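We use cookies to remember your language and region. By continuing to browse this guide you accept our cookie policy. Accept / Settings

Section 4. Preparing and checking wheel covers before fitting

This section applies to the Zorkine range of press-on wheel covers, supplied by Irnier. It covers the work done at the table, before the cover goes anywhere near the wheel. Fitting to the wheel is in Section 5. If you are refitting covers that have already been on a car, start at 4.2.

4.1 Setting up the table

You need a flat, hard surface with room for a cover to lie down fully. Stainless steel is easy to wipe and does not hold grit, but any smooth top will do.

1. Wipe the table with a damp cloth and let it dry.
2. Mark out two rectangles side by side with yellow tape. They can share a strip of tape down the middle. Use the right one for the cover you are checking and the left one for covers that have passed.
3. Press the tape down along its full length. Replace it when the edges start to lift.

Note: The rectangles do not have to be the same size. Make the right one larger if you handle covers of more than one diameter.

4.2 Looking over the plastic

Molded plastic parts nearly always fail first at the narrow places: teeth, tabs, ribs, and the corners of cutouts. Look at these before you look at the finish.

1. Hold the part under a good light and turn it slowly.
2. Check the base of each tab or tooth for a white line. A white line means the plastic has been bent too far.
3. Check square corners for short cracks running outward.
4. Where a metal wire or rod is used with the part, check that it sits in its seat along its full length and has no sharp kinks.

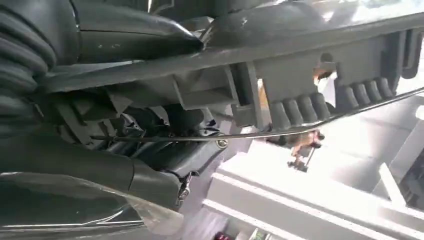 Odette Bailly wrote in to say that she checks tabs by fingernail as well as by eye, and that on older gray plastic she has found cracks that way that did not show under the lamp. She also asks that the manual stop telling people to flex every tab, as she has broken two doing it. The instruction to flex tabs has been removed from this edition.

Caution: Do not use solvent cleaner on any molded part. Mild soap and water only. Solvent can make the plastic brittle, and the damage may not show until the cover is pressed on.

4.3 Laying the cover down

1. Lay the cover in the right rectangle with the retaining clips pointing up. It does not need to be centered, and it is fine for the rim to lie over the tape.
2. Hold it by the rim only. Do not pick it up by the clips or by a single spoke.
3. If you need to turn the cover, lift the near edge slightly and bring it around. Dragging it across the table will mark the silver finish - even on a clean top.

Note: Covers with curved spokes are handed on some models. Check the part number on your packing slip before you mix left and right sets.

4.4 Checking the clips

Start at the valve position and work clockwise so that you know where you finished.
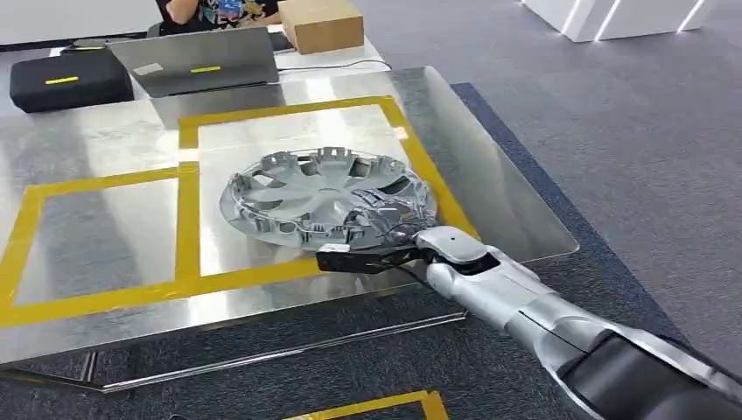
At each clip, look for the white line described in 4.2, then look across the tops of the clips at table height. They should come up to the same level. A clip that stands lower than its neighbors has usually been crushed in an earlier fitting.

1. Mark any damaged clip with a wax pencil on the inner side.
2. If one clip is damaged, the cover can be used once a replacement clip is fitted (kit Bandard 12).
3. If 2 or more clips next to each other are damaged, discard the cover.

Caution: Do not glue a broken clip. A glued clip can let go at speed and the cover will come off the wheel.

4.5 Checking the rim

The rim has to be flat all the way around for the cover to seat evenly.

1. Press down lightly at one point on the rim and watch the opposite side.
2. Repeat a quarter turn on. Four positions are enough.
3. If the cover rocks, turn it a little and try again, in case there is grit underneath.

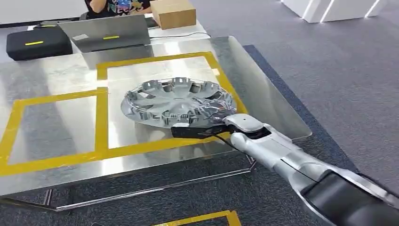
If it still rocks after that, set the cover aside on a flat shelf overnight at room temperature and repeat the check the next day. Slight bends from packing often relax. Do not try to speed this up with a heat gun.

Covers that pass go to the left rectangle. Stack no more than 4, with a sheet of soft paper between each.

4.6 Record

Write the part number and result on the card supplied. Spare cards come in packs of 500 from Panicker.

Revised 22 May 2019, R. Arnaud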